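About Sollura

Welcome, and thank you for stopping by to find out who we are. Sollura is an evening school for grown-ups who would like to cook, bake, preserve and keep house a little better than they do now. We teach in the old Živković building on Karnus Street, two floors up from the shoe repair shop, and if you come on a bread night you will probably smell us before you find the door.

We have been at this for 21 years. The school began with a single course in plain home cooking, taught on a four-burner stove that leaned so badly to the left that every pancake came out thick on one side. The first group was made up mostly of people who had just moved into their first apartments, along with a few who had been married a long time and had never once been allowed near the stove. They got along beautifully, and several of them signed up again the next term for the very same course, which was flattering and also a bit of a puzzle, so we wrote a second one.

Today there are 13 courses on the calendar. Some are short, like the two-evening class on soups, and some run the whole winter. Our longest is Bread from the Beginning, which starts with flour and water and a good deal of waiting around, and ends with a loaf you can take to somebody's house. Our most popular is still Eggs, Milk and Butter, a class that sounds almost too simple to pay for until you have watched a whole room of adults learn how to poach. Pickles and Jams meets only in July, when the cucumbers and the apricots are cheap and the windows can stay open.

How we teach

Classes are small. You will share a counter with one other person, you will do your own chopping, and you will wash your own pots (we do provide the gloves). Our teachers have all cooked for a living at one time or another, in school cafeterias, on ferries, in hotel kitchens and in one case at a very remote weather station, and they are patient people. Nothing here is graded. If your custard curdles, you get more eggs and you start over, and your teacher will most likely pull up a stool and tell you about a worse one.

We write our own recipe sheets and we rewrite them every year, usually after a student has pointed out that "a medium onion" means something different to everyone. The full set is kept in the blue binders by the front desk. You are welcome to copy anything you like, including from courses you haven't taken.

We do ask that you tell us about allergies when you enroll, and that you wear shoes with closed toes. Long hair should be tied back. Rings are up to you, but there is a dish by the sink for them, and please do look in it before you go home!

Our rooms

The teaching kitchen takes up the whole street side of the second floor. Behind it are the pantry, a classroom with long tables for the written part of the evening, and the reading corner, where we keep our cookbooks. There are 455 of them at the last count our librarian made, a good number of them inherited from students' grandmothers, with notes in the margins that are often more useful than the recipes. You may borrow two at a time.

Once a year, toward the end of winter term, we set up tables in the big downstairs hall for the Long Supper. Each course cooks one dish, students bring their families, and everything is served in whatever order it happens to be ready – we have had the cake before the fish more than once. The hall seats 148, and we fill it, so please let the desk know early if your in-laws are coming.

Friends of the school

Our flour comes from the Druvosano mill, just up the river, and has done so from our third year on. The millers are kind enough to let our bread students come through every fall to see the stones turning and to ask the same questions last year's students asked. We buy our vegetables at the Karnus Street market for the most part, and our teachers will happily tell you which stall they favor and why the others are wrong about leeks. 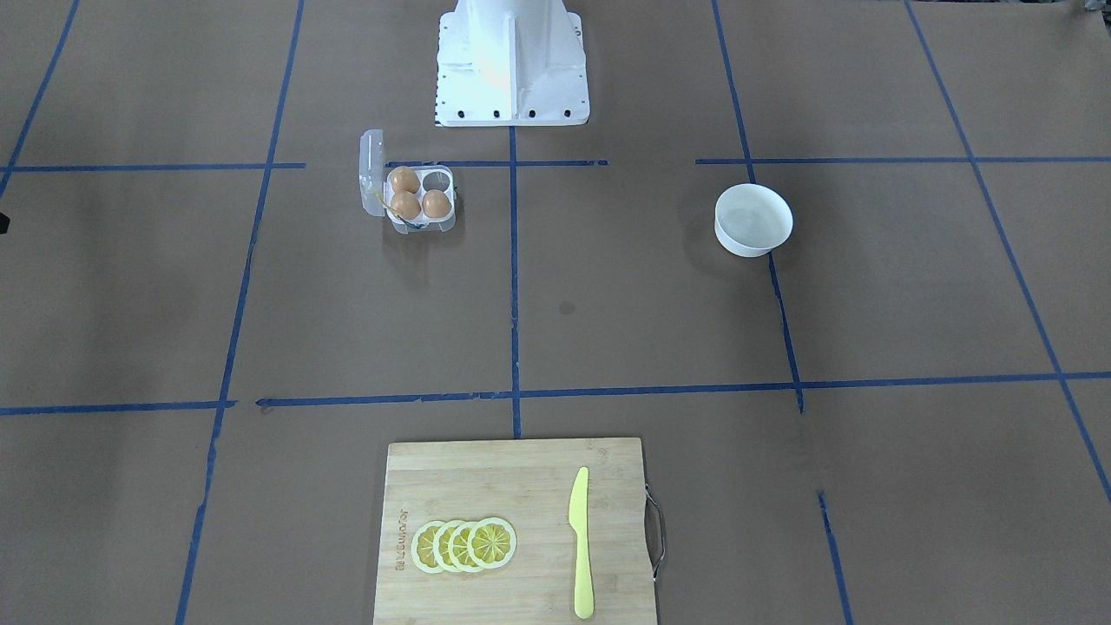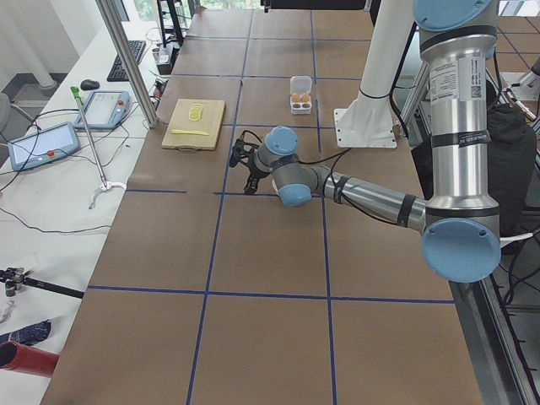

The Sollura Letter, No. 21, page 13

Joining us

Enrollment opens twice a year, for the winter and summer terms. The list for the next winter term opens on Dec 13, 2025, at the front desk and by mail. You don't need any experience, and you don't need to bring anything to the first evening apart from an apron and a container with a lid for your leftovers. A bigger container than you think, please.

If the fee is difficult this year, come and talk to us. We hold a few places back in every course for exactly that, and the form is half a page long.

The desk is open in the afternoons whenever classes are running. Ring the lower bell, as the upper one belongs to the dentist.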